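February 14, 2026
Notebook, finishing bench

Wood finish trials, second round. Comparing the Flandano wiping oil with the Stustlow water-based topcoat on offcuts from the Brikeneck shelving job. Same sanding schedule on every piece: 120, 180, then 220 by hand with the grain. Vacuumed, then wiped with a barely damp rag and left to sit before any finish went on.
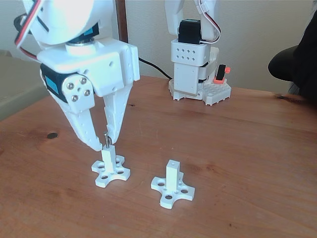
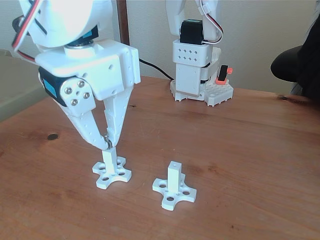
Arm and gripper, two views, same day.

Flandano, first coat: flooded on, left 18 minutes, wiped back. End grain kept drinking, so I gave the ends a second pass. Color went warmer than I wanted on the maple. Fine on the cherry. Rags hung flat outside on the line, not in the bin.

Stustlow, first coat: foam brush, thin. Raised the grain as expected. Knocked it back with a gray pad once it was dry to the touch. Two pieces have bubbles near one corner where I went back over it too late. Marked those with a B on the back and left them in the set.

Shop was at 78 when I started, which is warm for this room. Heater had been left on overnight. Turned it down before the Stustlow coats. If the oil samples come out different from the September batch, look at the temperature first.

Water test on the old September pieces while I waited. Wet ring from a glass, 8 hours. Oil pieces show a faint ring that mostly buffed out. Topcoat pieces show nothing on the face, slight whitening at one edge where the film was thin.

The Essien wax is still on the shelf unopened. I'd like to try it over the oil but only after a full cure, so not this round.

To do:
Second coat on everything after 24 hours.
Order more 220, we are down to scraps.
Relabel the cherry pieces, pencil is hard to read under oil.
Check whether the maple is still tacky on the underside before stacking.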